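To: Brusgate Readers list
From: Liudmyla Antoniuk
Date: 18 November 2025
Subject: Re: [brusgate-readers] The next book, and the length of the next book

On Monday night Maksymiv wrote:

> I know it was agreed in July that nothing over 300 pages would be chosen
> during the winter, but I would like to put in a word for The Salt Clerk
> of Clurkness. It is long, yes. It also has the best funeral I have read
> in years and a very good dog. I finished it in 18 days, and I have a job.
> Could we not make an exception? If people are worried they could start
> at part two, where things pick up.
>
> Also, does anyone have my copy of the Kendance stories? Green spine,
> tea on the cover, tea not mine.

Dear all,

I have your Kendance stories. The tea isn't mine either. It was there when the book reached me, and I had assumed it was yours and was being tactful about it. You can have it back whenever you like, though I'd like to keep it until I have reread the one with the ferry, which I didn't understand the first time and don't expect to understand the second.

On the main point. I borrowed The Salt Clerk from the library on Saturday so that I could argue against it properly, and I am now on page 205, which has rather spoiled my position. I started at the beginning, out of spite. Please don't anyone start at part two. Part one is slow, and there is a whole chapter on the weighing of salt which I would happily have swapped for a leaflet, but if you skip it you won't know why the sister refuses to sit down at the funeral, and the sister refusing to sit down is most of what is good about the funeral.

The dog is fine. I wouldn't go further than fine. I've met a lot of dogs in novels and they are nearly always better company than the people, so it's a low bar for the author to step over. This one does at least bite somebody who needed it.

What I object to is the dialect. I'm told people on that coast do speak more or less like that, and I have no quarrel with them, but I do have a quarrel with 4 apostrophes in one word. By the time I've worked out what the harbourmaster has said, the harbourmaster has left. I read one of his speeches aloud in the kitchen to see if it helped, and my husband came in to ask if I was all right.

The rule about length was my idea, as some of you will remember, and it came after the Icelandic trilogy, when only two of us had finished and one of those had finished a different translation. We spent the evening disagreeing about a character who turned out to be called something else in hers. I still think it's a sensible rule. I also think a rule that keeps out the one book somebody really wants to talk about is doing us no good, and last month's choice came in well under the limit and gave us twenty minutes of conversation, most of it about the font.

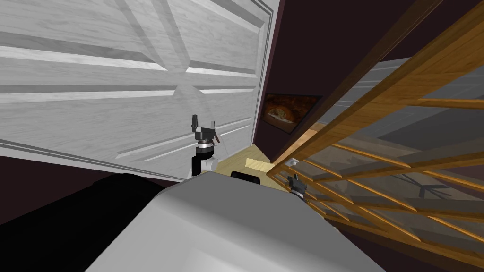

So my suggestion is that we split it. Parts one and two for the December meeting, the rest for January, and whoever gets ahead keeps quiet about what happens to the brother. I mean that. Someone on this list (you know who you are, and so does everyone who was sitting near you) gave away the end of the lighthouse book before I'd taken my coat off.

If we do go for it, the library has 2 copies, one of which is in my bag. I'll return it as soon as I've finished and it can go round from there. The paperback is cheap enough second-hand, but check that you're getting the full text. There is an abridged one with a sunset on the front, and I gather it leaves out the lawsuit altogether, so goodness knows how they explain the boat.

If people would rather stick to the rule, I'd vote for the short one about the piano tuner that was mentioned in the summer. I've read it. It's pleasant, it has wide margins, and I can't remember a thing that happens in it apart from the bus.

Replies to the list, please, and not just to me, or I shall end up deciding it by myself again and being blamed in January.

Maksymiv, do you want the Kendance posted or will you wait until the meeting?

Liudmyla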